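Kitchen chore cell, inspection checklist
Platodport unit, Estwood site. 19 Jun 2026. Checked by Leanne Stockdale.

1. Emergency stop within reach: OK
2. Fingers, screws tight: OK by hand, recheck after 5 shifts
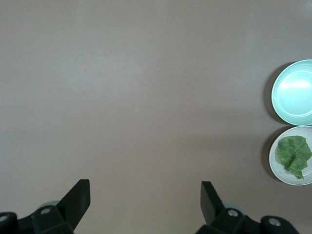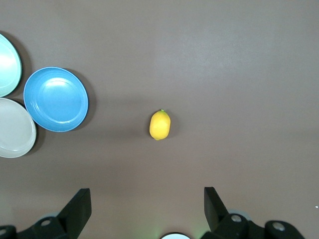

Leaf on the white plate in the first, lemon on the bare table in the second.

3. Food-safe finger covers: NOT SUPPLIED. Asked in May.
4. Written task list: vague. "Clears table" is a sales line. My nephew clears a table.
5. Ready for unattended use: NO. See form 429.

Recent items
Gilbert dishwasher loader, visit 2
Sirkport floor scrubber recheck
Estwood guard rail log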